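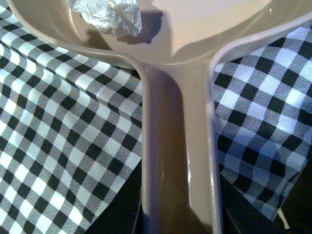
Duangjai Petchrat
Housekeeping support, Stergiou Guest Rooms

Reading time: 2 min

Print this page | E-mail this page

Ticket 301 – Scraps slide back out of dustpan
Status: solved
Opened by: Gervasio Yáñez, June 2023

Problem
Crumpled paper goes into the beige pan fine, then rolls out on the walk to the bin. Happens mostly in Room 26.

Log
First try: swept slower. No change.

Second try: held the pan flat with both hands. Better, but then you have no hand for the door!

Third try: tipped the handle end down a little as I lifted. The scoop is wide and shallow with raised, rounded rims, so light stuff needs that bit of tilt. I walked it to the bin 13 times and lost two scraps, both on the stairs. So pleased with this one – it takes a second to learn.

Also noted
Fine dust collects in the groove down the handle. Wipe it with a damp cloth after each round and dry it before hanging. Gervasio tried the tilt in Room 26 and is happy to close.

Still open: a spare hook for the Onov closet. Moved to its own ticket.

Contact the support desk | © Stergiou Guest Rooms | Back to top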